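Gripper bench notebook, hand-held units
04/05/2021

Second full day with the new hand-helds, and I want to get this down before I forget the order I did things in, which is what happened last time and Ruth was very patient about it. The question for this week is still whether we keep the Clodby fingers (the stiff ones, from the first batch) or move everything over to the Urrego fingers, which are softer and curve more. Everyone has an opinion already, me included, so I am trying to write down what happened and keep my feelings for the end of the page.

Morning was all setup. Checked the wide lens on both units and had to redo the calibration on unit B because the number on the sheet was from before the lens was reseated. I have crossed it out on the sheet and initialed it. If you have an old copy taped inside your toolbox, please throw it away! The marker cubes are fine, though I did find that if you snug the screw up too hard the cube ends up tilted a hair, and then the tracking gives you a pose that looks perfectly reasonable and is wrong. Finger tight and then a small nudge is plenty.

Then the strap. I had been putting this off. On the first batch the hand strap was stitched at both ends and you couldn't change it without taking the shell apart, so people with smaller hands (Tuva, mostly) were squeezing the whole time just to keep hold of the thing, and her wrist was sore by lunch. The new shell lets you tie it off at the top lip, so I put in the fabric strap with a plain knot and left the bottom end as it was. It took me three tries to get the length right and I'm still not sure I'd call it right. I wore it for most of the afternoon, out on the open floor with the others, and my hand felt much better than it did on Monday.

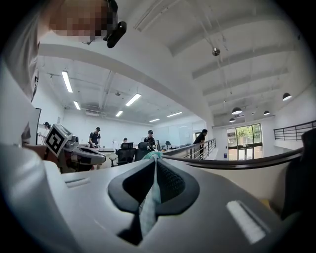 Lizeth read this page over my shoulder and wrote in the margin that the knot will creep. She had the same kind of strap on the Trendimville rig and by the end of a week it had let out enough that the grip felt sloppy and all her closing widths drifted with it. She would rather see a stitched loop and a small buckle, and she wants the strap length written down at the start of every session so we can tell afterward.

Fair enough, and I've added a line for it on the session sheet. I'd like to give the knot a proper chance first, if only because I can retie it in a minute and I can't sew.

On to the fingers. I ran the same set with both pairs: cup, folded towel, marker pen, the flat box with the annoying lid. 31 grasps each, same table, same person (me), so take it for what it is. Clodby dropped 7 and Urrego dropped 3. Nearly all of the Clodby drops were the pen, which rolls out of the tips if you come in at any angle at all. The Urrego fingers wrap it a little and hold on. Where I liked the Clodby pair better was the box lid - you can get a stiff edge under it and lift, and the soft ones just fold back and look sorry for themselves.

The other thing with the soft fingers is that they bend outward when you squeeze hard, so the width we log is the width at the base and the tips are doing something else. Heriberto thinks we can correct for it with a table, and he may be right, but somebody has to make the table. I have put my own name next to it for now.

Controller side, short note. The Berkon board logged the whole afternoon without a gap, which I was very happy to see after last week. I stopped it at 3,000 samples on the last run to keep the file small enough to send to Ecaterina, and she has it.

Still to do:
Retie the strap on unit B to match unit A, and measure both.
Pen grasps again with Tuva holding, both finger pairs.
Ask Ruth if there is any budget for a second set of Urrego fingers before July.
Find the small hex key. It was in the blue tray and now it is not in the blue tray.

As for my feelings, I'd go with Urrego and keep one Clodby pair in the drawer for lids. Ruth wants to see the pen numbers from a second pair of hands before she signs anything, so unit B is charging and Tuva has it first thing tomorrow.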